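Subject: Re: [Fideck-list] Reheating rolls for the April supper
Date: March 8, 2024

On the list it was written:

> We had trouble last year with the rolls going out hard.
> Can they be baked the day before and warmed at the hall,
> or do we have to bake the same morning? Also, does anyone
> know if the Mellor Street oven runs hot? Our order is 370
> rolls, same as before.

Baking the day before is fine. We do it for the Skenon lunch every year. The trouble is usually in the warming. If the rolls go in uncovered they dry out in a few minutes, and the small ones go first.

Let them cool all the way on racks before you bag them. If you bag them warm the crust goes soft and wrinkles. Keep them at room temperature overnight and stay away from the refrigerator, it makes bread stale faster than the counter does.

At the hall, put them in deep pans, cover tightly with foil and heat at 300 for 10 to 12 minutes. Sprinkle a little water on top first if they feel dry. Take the foil off for the last two minutes if you want some crust back.

Plain pink plate, white table:

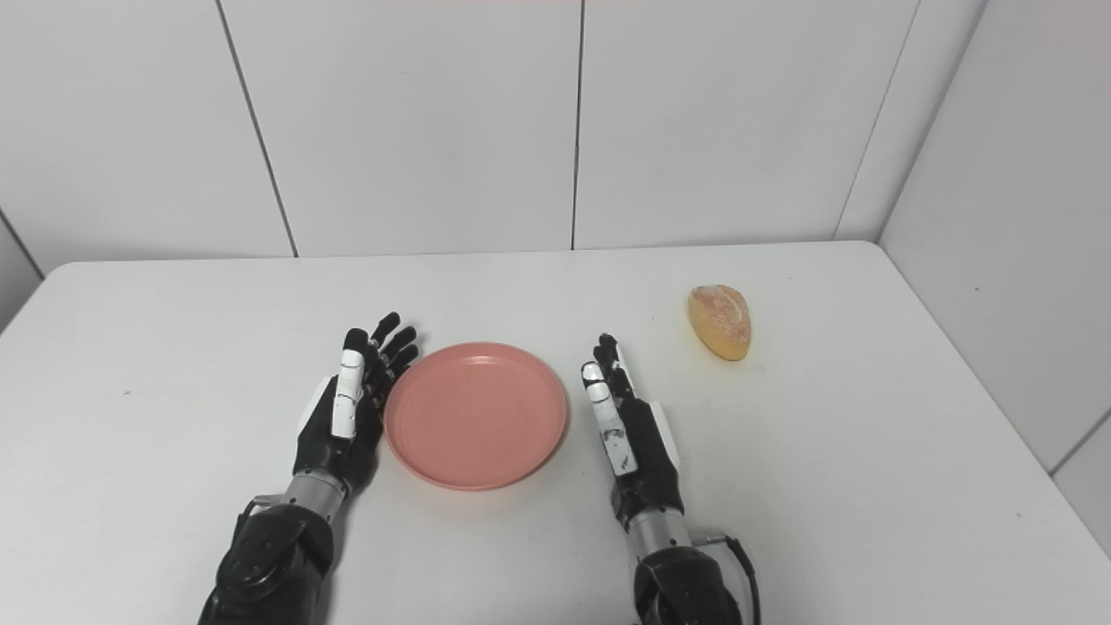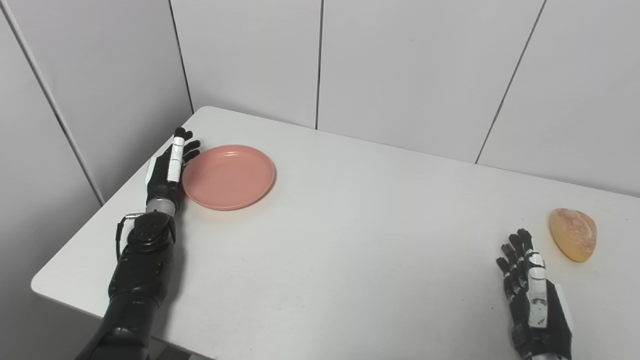
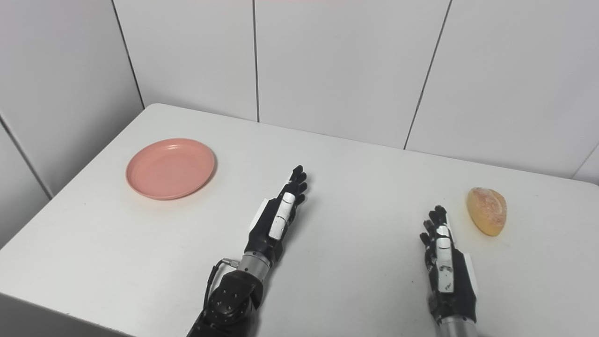

The Mellor Street oven does run hot, mostly at the back left. Turn the pans halfway through. I would set it 25 degrees low and check early – you can always give them more time.

On quantity, 370 sounds right if you are also serving potatoes. Without potatoes I would order more. The Bedasari bakery needs 17 days' notice for anything that size, so call before the end of the month. Ask for the egg dough. It holds up better on the second day than the plain white.

Butter should come out of the cooler an hour before people sit down. Last April it was still too hard to spread, and that didn't help the rolls either.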